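Re: [plullwood-neighbors] Car break-ins near the Erska lot

Hi all,

Thanks to Aleksi for getting this going again. I was at the precinct meeting last night (the 7 p.m. one, in the library basement) and took notes on my phone, so forgive the typos and the order things come in.

On March 4, wait, no, I'm not going to guess at the date, early March anyway, Aleksi Seppälä wrote:

> Does anybody know if the police have done anything about the
> break-ins behind Erska? My neighbor had her window smashed and
> was told to file online, and she hasn't heard a word. Also, is it
> true they arrested somebody on Lehtinen Street?

Yes, there was an arrest! Two people, both picked up on Lehtinen a little before 5 in the morning, after someone called in a flashlight moving around inside a parked van. The lieutenant wouldn't give names and wouldn't say if they're tied to the Erska lot. He did say they had a backpack full of other people's stuff with them, including garage door openers, so if yours was taken, please reprogram it tonight.

The numbers: 69 reports of theft from vehicles in our part of Plullwood since New Year's, and 135 for the whole precinct. I asked how many of ours were smashed windows and how many were unlocked doors, and he didn't have it broken down. He promised to email it to me. We'll see!

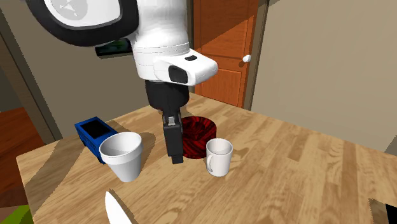
As for your neighbor, Aleksi, the online form does get read, but it goes to a general inbox and then gets assigned, and right now that's taking six weeks (I know). If she has video, or if a credit card was used afterward, she should call the desk and ask to have it added to her case number. Those get moved up.

Vilho Hämäläinen got up and asked about the lights behind Erska, which have been out since before the holidays. Cernex owns the lot and says it got a repair quote for $4000 and is "reviewing" it. Vilho was not impressed, and he's writing them a letter. If you want to sign, write to him off list by the end of the month.

Oh, and somebody left a gray umbrella on the back row. I have it.

> Also, is the meeting always in the library? I went to the
> firehouse last time and it was locked.

Library until summer, side door.

See you there,
Your neighbor on the corner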